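**Progress report to the Cenddale Home Fund**
Laundry and Linen Help, Stullmont
26 May 2021

Dear Pilar,

You asked for a report that someone could read over a sandwich. I have done my best, although the section on socks may put you off yours.

To recap, your grant pays for a helper to go into homes in Stullmont where the washing gets done but never quite gets put away. We fold, we sort, we agree on a place for things, and we leave a short written routine behind. The grant period runs to the end of August and we are past the middle of it.

**Where we are**

We have put in 59 home visits so far. Eulalia Benítez does most of them, and Amr Saber does the ones on the Salinas side of town, where the bus is better than its reputation. I do the paperwork and get sent out when someone is sick. Three households have finished the whole course and told us, politely, that they can take it from there. One of those asked for Eulalia back a month later, but only for the fitted sheets, and I don't hold that against anyone.

Spending stands at $2,366. Most of that is helper hours. The rest went on bus fares, a batch of plain hangers, and printing the routine cards twice, the first batch having gone out with "fold" spelled "flod" in the heading.

**How the folding goes**

Our original plan, which you will find on page two of the proposal, had every household folding at a table. It was a good plan and it lasted until the first visit. People fold on the bed. The bed is flat, it's big, it's usually near the closet, and you can't go to sleep until you've dealt with what's on it. We rewrote the cards around the bed and things picked up right away.
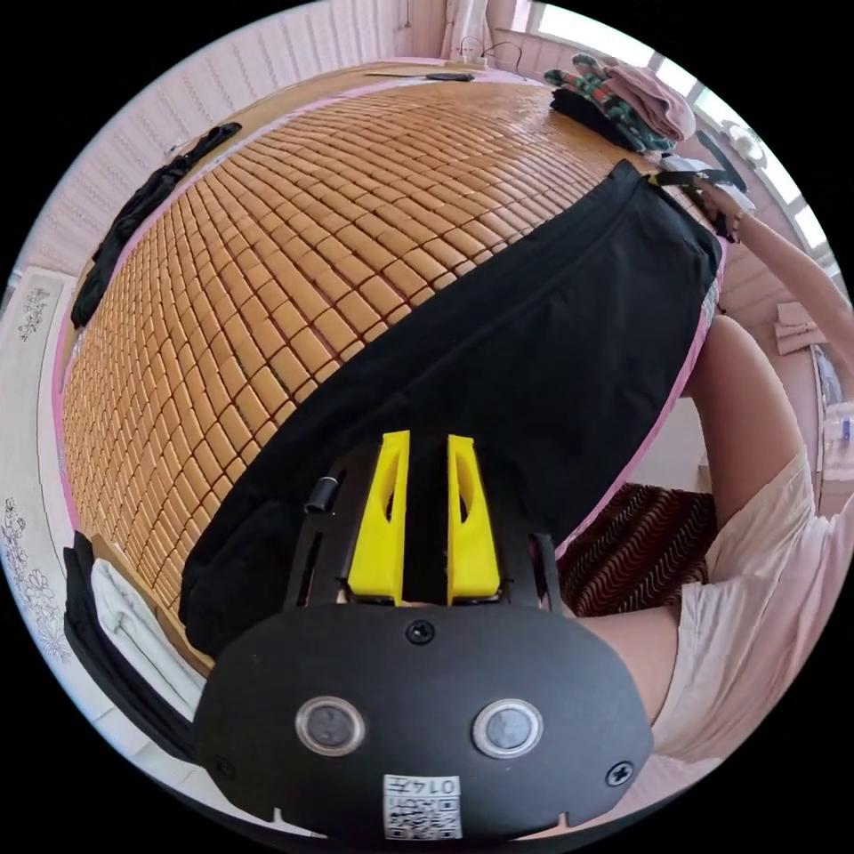
Dark clothes are the slow part. Black pants, black skirts and black tops all look like the same item until you've shaken them out, and half of any session goes to finding the waistband. Eulalia now has people hold a long garment up by one end, let it drop straight, and lay it across the bed before doing anything else. Amr prefers to start from the hem. They have discussed this at length and I have left the room both times.

The current card reads as follows:

1. Clear the bed down to the cover or mat.
2. Put everything washed in one heap. Don't sort yet.
3. Take out the big pieces first and fold them. They make the bottom of the stack.
4. Lay long dark things flat before folding.
5. Small pieces go on top.
6. Carry the stack to where it lives while you're still on your feet.

Step six is where it all falls apart. Plenty of homes we visit have a handsome stack at the end of the bed that has been handsome for a week. It gets moved to a chair at night and moved back in the morning, and in time it becomes a sort of lodger.

**Beds, mats and sheets**

The warm weather brought a question we hadn't planned for. Several households put a bamboo mat over the sheet for the summer, and the mats like to travel. You fold three shirts, lean on one corner, and the whole thing has turned a few degrees and is showing sheet on two sides.

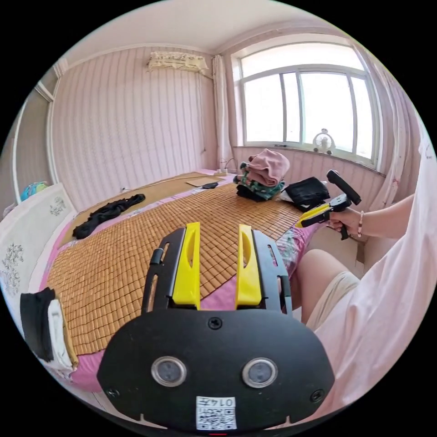 We tried asking people to take the mat off before folding. This was received about as well as asking them to take the roof off. Amr's fix is simpler: square the mat up once at the end, when the clothes are gone, and ignore it until then. The tiles make a decent folding guide too. Line a shirt edge up with a row and your fold comes out straight, even if your eye isn't.

The other thing that ends up on a bed is everything else. Chargers, papers, a pillow that has wandered down from its usual spot. We've stopped treating this as a problem to solve. The card just says "clear", and people have their own idea of how clear that is. Pascual Mansilla, who kindly let us practice at his place before we went anywhere else, thinks a bed is clear if he can see any of it.

**What hasn't worked**

- The Nindau folding board. We bought one on trial to see if it sped up shirts. It does, if all your shirts are the same size and you have somewhere to keep a folding board.
- Labels on shelves. People peel them off. I would too.
- The sock evening. We invited households to bring their odd socks to a shared session, on the theory that some might match. We ended with more odd socks than we started with, and I have them in my office.

**Knits and mixed piles**

Eulalia asked me to include a note on stacking order, as it comes up on nearly every visit. Thick knits don't hold a sharp fold, so a neat stack built on top of one tends to lean. If the knit has to stay at the bottom, fold it wide and low and put the flatter things over it. Keep the blacks and whites in separate stacks if you have the room, mainly so that you can find the white ones before work in the morning.

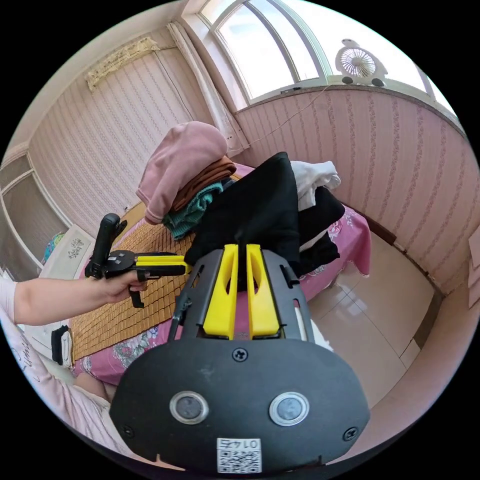
We would also like to slow down a little. Early visits tried to get the whole heap done in one go, and by the end the folding was frankly rolling. Sessions now stop at the hour whether or not the heap has. Whatever is left stays in one place for next time, and people seem less bothered by a small pile than by a helper who keeps looking at it.

**Between now and August**

We have 20 visits booked and paid for out of what's left. Elba Núñez will take over the follow-up calls from me, and she is much better on the phone than I am. The second half of the grant was meant to include a session on ironing. I'd like your permission to drop it and spend the hours on putting away instead, meaning step six, in person, with the closet doors open. We asked households which they'd prefer and the vote for ironing was one, cast by Pascual, who doesn't own an iron.

If you agree to the change, a line by email is enough and I'll adjust the budget sheet. Receipts are in the blue folder, including the ones for both printings of the card. You're welcome to come along on a visit whenever it suits you – Eulalia will hand you a fitted sheet at the door.

With thanks,

The Laundry and Linen Help office, Stullmont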